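September, late, kitchen table

I should be asleep but my ears are still ringing and I want to get this down before it turns into a story I've told too many times.

So Viktória's band finally played the Dulano. Her own songs, her own name on the poster (spelled right, accent and everything!), and a room with actual people in it. I've been hearing these songs through her bedroom wall since spring, in pieces, usually the same four bars over and over while I was trying to cook, and I had no idea what they'd sound like standing up on their own legs. Well. They sound huge. The one I always called the dishwasher song, because of the low hum it starts on, is called "Grerden," after the town where her grandmother lived, and when the drums came in on the second verse the woman in front of me grabbed her friend's arm.

It was a three-act night. Beryl Dawber opened, just her and an autoharp, and I will admit I groaned a little when I saw the autoharp. I take it back. She did 20 minutes with hardly a word in between, and there was one about a ferry being late that I've been humming ever since, even on the bus, even brushing my teeth. I bought her tape. I don't own anything that plays tapes. Piroska says there's a player in her mother's garage and we can have it if we come and dig it out ourselves, so that's a weekend gone.

Then Viktória, then a duo from Vositz called Haslinger, two guys with matching haircuts and a wall of synths. More about them in a second.
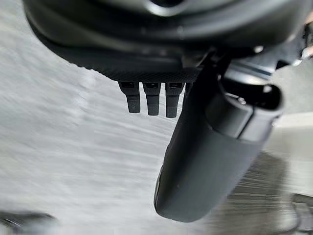
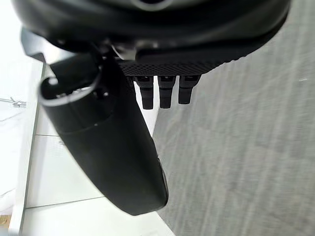
What I loved most about Viktória's set was how slow she let it be. She used to rush. When she played that open mic last winter she got through five songs so fast that the host was still in line for a drink when she finished. This time she'd tune, look around, take a sip of water, and then start. And the new singing! She's dropped everything down lower, almost to talking, and then on the choruses she goes up and it's like somebody opened a window. Tincuța on bass did that thing where she turns her back to the room for the whole bridge. I used to think it was an attitude and I've since learned she's watching the drummer's foot.

There was one wobble. In the fourth song the keyboard came in on the wrong sound, some kind of fake pan flute, and Viktória laughed right into the microphone and kept going. Half the crowd thought it was on purpose. A man by the bar told me afterward the flute part was his favorite bit, so maybe it stays.

Haslinger. Okay. I wanted to like them, and for the first 10 minutes or so I did, with all that fizzing and clicking and the one with the longer sleeves whispering in what I think was German. But it never changed gear. Everything was the same speed and the same kind of sad, and by the end I was reading the fire exit sign. Piroska adored them and bought the shirt. We argued about it all the way to the tram, very happily, and she says I have no patience for anything without a chorus. Guilty! I like a chorus. I like to know where I am.

Tickets were 18, which I grumbled about in my head until I remembered four of us got in on the list. I did put some money in Beryl's jar to even things out.

Veronica Ene was there too, I hadn't seen her since she moved, and she's putting together a little compilation for the winter. She wants "Grerden" on it. She asked Viktória right there by the coat rack, and Viktória said she'd have to think, and then turned to me with her eyes enormous. They'd need to record it again, the demo has our upstairs neighbor's vacuum on it (you can hear it if you know, just after the first chorus). Tincuța knows a room they could use for cheap if they go in the mornings. Tincuța in the morning, good luck.

Things to remember: return the blue cable. Ask Beryl what the ferry song is called, it's not written on the tape. Bring earplugs next time, you always say it and you never do.

Viktória just came in, still in her stage boots, and is eating cereal out of the pan because all the bowls are dirty. She wants to know if the third song was too long. It was, a bit. I'm going to tell her tomorrow.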